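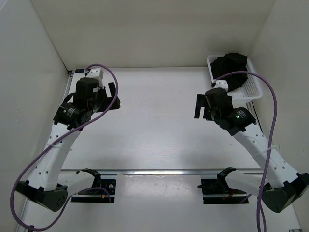
1/ In December I walked to the shrine at Leditz with a small group from our parish. Several people asked me how it was, and my answer was always too short. So I will write it properly, in pieces. Please forgive my English where it limps.

2/ I did not go for a big reason. My mother had wanted to make this walk all her life and her knees did not allow it. When she died I found her folded map in the prayer book, with the villages underlined in pencil. I kept it in my coat for a long time before I signed the list.

3/ We were seven. I knew only Dulce Hinojosa, from the choir. She had walked it twice already and she told me: take wool socks, take less food than you think, and do not plan what you will feel. I obeyed about the socks.

4/ The first day goes from Vumumden to Chien, mostly along the river. In the morning we prayed aloud together and then there was silence until noon. I had been afraid of this silence. My head was full of the electricity bill and a quarrel at work from the spring. Holy thoughts I had very few.

5/ At Chien we slept in the parish hall on mats. The heating made a noise like an old bus. An old lady from the village brought soup in two pots and would not take money, but she gave us a list of names to carry to the shrine. Her husband, her sister, a boy called only "the little one". I did not ask.

6/ On the second day it rained and I was in a bad temper. I must confess this. One man in our group sang the whole time, always the same hymn, always the second verse wrong. By the afternoon I was praying mainly that he would lose his voice.

7/ Then I got a blister and could not keep up, and who stayed behind with me? The singing man, of course. He carried my bag up the hill and he did not sing at all. I was ashamed, and I told him so later. He laughed and said his wife also asks him to stop at the second verse.

8/ The last part is the stairs. There are 263 of them from the road to the chapel door, it is written on a plate at the bottom. Some people pray on each step. I tried, but I was out of breath after the first landing, so I said only the names from the old lady's list, over and over.

9/ The chapel is smaller than I imagined from my mother's stories. It has around 300 places and that morning most of them were free. It smelled of wax and damp coats. I put her map under the candle stand, then I took it back, then I put it there again. Dulce waited by the door and pretended to read the notices.

10/ Did I feel something? People ask this with a certain face. I felt tired and my foot hurt. I sat there a long time. When the bell rang I noticed I had been talking to my mother in my head about ordinary things, the neighbours, the price of butter, and I had not been sad while doing it.

11/ Sum-yee Siu wrote to me yesterday to ask if a person can go who is not sure what she believes. Our priest's answer to this question is yes, and mine is also yes. In our group there was one who did not take communion and did not say why. She walked in front most of the time.

12/ Practical things, as I promised. The bus back goes from Brollamo, which is a further hour on foot, and the last one leaves early in winter. Bring coins for candles. The hall at Chien has one shower. Tell the group leader about your medicines before you start and do not be shy about it.

13/ The next walk is after Easter. The list hangs at the back of the church, beside the hymn books, and you write your name and a telephone number. I have already written mine. I will also bring plasters this time, enough for two people.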